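The kitchen at Dokura has better counters than mine. That was my first thought when I was let into the company's open day in March, along with a crowd of investors, engineering students and two men from a cabinet supplier who seemed to be there for the sandwiches. Behind a rope at the far end of the room, a robot called Tulten was going to do some housework.

I have been to a lot of these. The robot folds one towel, the room claps, and the towel is whisked away before you can ask how many others ended up on the floor. So I stayed near the rope and kept my notebook out.

Ainhoa Echevarría, who runs the household program, gave a short talk first. Tulten has practiced on 127 cabinet doors and drawers, she said, in kitchens rented for the purpose, and the team has recorded 2,000 hours of it at work. She did not say how much of that was failure. When I asked, she said "plenty" and moved on to the next hand in the air, which I will count in her favor.

Handles are the hard part, apparently. A person grabs one without looking. A robot has to find it, judge how far it sticks out, close its fingers at the right depth and then pull along the path the hinge allows. Get any of those wrong and it scrapes the wood or squeezes nothing. Slim metal bars are a particular pain: they catch the light, and highlights fool cameras. Tulten relies heavily on a small camera mounted by its gripper, so it sees the job from very close up.

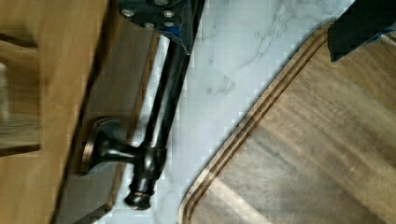

The first attempt of the afternoon took 186 seconds from the start signal to an open door. I timed it on my phone. A student next to me whispered that this was impressive, and perhaps it is if you know what happens inside the software. I kept thinking of my aunt, who has bad arthritis and is exactly the sort of customer Dokura likes to mention. She would have had the door open and the kettle on.

The second attempt was quicker. The third was stopped by a technician, who leaned over the rope, pressed something and said they were going to "reset the scene." No explanation followed.

Echevarría was more candid over coffee. Dokura licenses its planning software from a firm called Lozano, and the two teams do not always agree on whose fault a missed grip is. Home trials are planned for 3 households, all of them belonging to employees. I asked what one of these would cost me. She laughed and said to ask again next year.

I probably will. The door did open twice, with no hand on it but the machine's, and I can't pretend I felt nothing. But the brochure I took home promises "a full evening's cleanup, handled," and I did not see a single plate get washed.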